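Sobre nós

A Fluken é uma empresa pequena que faz uma coisa só: cenas simuladas para treinar e testar braços robóticos antes que eles cheguem à bancada verdadeira. Não fabricamos robôs e não vendemos robôs. Vendemos o lugar onde eles praticam.

O nosso produto principal chama-se Skekik. É um pacote de cenas prontas, com mesas, objetos, pisos, paredes e luz, no qual o cliente coloca o modelo do seu braço e da sua pinça e começa a trabalhar no mesmo dia. Quem escreve esta página aprendeu português já adulto, como uma boa parte da equipa, e por isso pedimos paciência se alguma frase parecer traduzida. O manual do produto foi revisto por pessoas com mais competência do que nós.

Como começámos

Antes da Fluken, trabalhávamos em integração de células robóticas para armazéns. Cada teste novo pedia uma mesa livre, um braço livre e alguém ao lado do botão de emergência, e raramente tínhamos os três na mesma manhã. Começámos então a construir mesas virtuais para uso próprio. A primeira era feia: um retângulo cinzento com uma caixa em cima. A pinça pegava na caixa sempre, e no dia em que passámos o mesmo programa para o armazém, com reflexos no tampo e embalagens deitadas, falhou quase tudo.

Dessa manhã ficou a ideia que ainda hoje orienta o trabalho. Uma cena de treino deve ter as dificuldades que a vida tem: superfícies que brilham, chão manchado, um objeto em pé e outro tombado, coisas longe umas das outras. Gastamos mais tempo com os reflexos na madeira do que com qualquer menu do programa, e alguns clientes acham isto estranho até fazerem a primeira comparação.

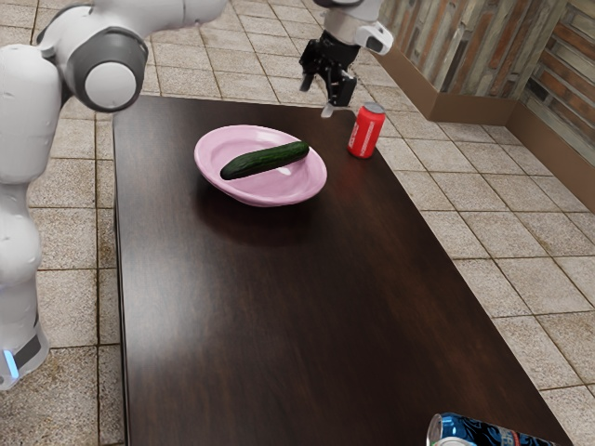
O catálogo atual tem 827 objetos e 61 ambientes. Os objetos são sobretudo de cozinha e de mercearia, porque foi isso que os primeiros clientes pediram: pratos, latas, legumes, garrafas, caixas de cereais. Cada objeto tem peso, atrito e forma de colisão definidos à mão. Um pepino dentro de um prato é um caso mais difícil do que parece. A casca é irregular, o bordo do prato fica no caminho dos dedos, e se a força for mal calculada o pepino roda e sai do lugar. Uma lata em pé pede outra aproximação, e uma lata deitada pode rolar com um toque pequeno.

O que está incluído no Skekik

A licença anual inclui o catálogo completo, as atualizações e o apoio por correio eletrónico. Inclui também o Jerkex, a nossa ferramenta de variação. O utilizador escolhe uma cena e o Jerkex gera até 2.000 versões dela, mudando a posição dos objetos, a cor da luz, o acabamento do tampo, o revestimento das paredes e o ângulo da câmara. Pode-se fixar qualquer um destes elementos e deixar variar os restantes. Cada versão fica guardada com um número, de modo que um ensaio falhado pode ser repetido exatamente nas mesmas condições.

Para quem ainda não sabe se o produto lhe serve, existe uma versão de avaliação com 50 objetos e sem limite de tempo. Não pedimos cartão. Pedimos apenas que nos escrevam no fim, mesmo que seja para dizer que não gostaram.

O serviço Kuipers é separado e pago por projeto. O cliente envia fotografias e medidas do seu espaço, e nós construímos uma cena que lhe corresponde, com os seus móveis e os seus artigos. O prazo depende da quantidade de artigos e, para dizer a verdade, também da qualidade das fotografias. Os objetos transparentes e os tecidos são os mais demorados. Antes de aceitar um projeto, fazemos uma conversa por vídeo, sem custo, na qual às vezes recomendamos que o cliente fique com as cenas normais do catálogo.

O que não fazemos

Não prometemos que um programa treinado nas nossas cenas funcionará à primeira num braço real. A simulação reduz o número de ensaios físicos, mas não os elimina, e desconfiamos de quem diz o contrário. Também não simulamos ainda líquidos em movimento nem alimentos que se cortam. Trabalhamos nos líquidos e esperamos ter uma primeira versão em novembro, para os clientes que aceitem encontrar defeitos connosco.

Não recolhemos os dados de treino dos clientes. O Skekik corre nas máquinas de quem o compra, com ou sem ligação à rede.

Com quem trabalhamos

Os nossos clientes são laboratórios universitários, escolas técnicas e empresas que fazem pinças ou programas de manipulação. As escolas têm um preço próprio, que inclui fichas de exercícios para os alunos e uma sessão de introdução dada por nós à distância, em português ou em inglês. Para turmas grandes, a sessão pode ser dividida em dois dias.

Para pedir a versão de avaliação, um orçamento Kuipers ou a tabela de preços para escolas, use o formulário na página de contactos. Respondemos nos dias úteis. Se a pergunta for técnica, diga por favor qual é o modelo do braço e da pinça e junte, se possível, o número da versão da cena.

Página revista em 14 de março de 2026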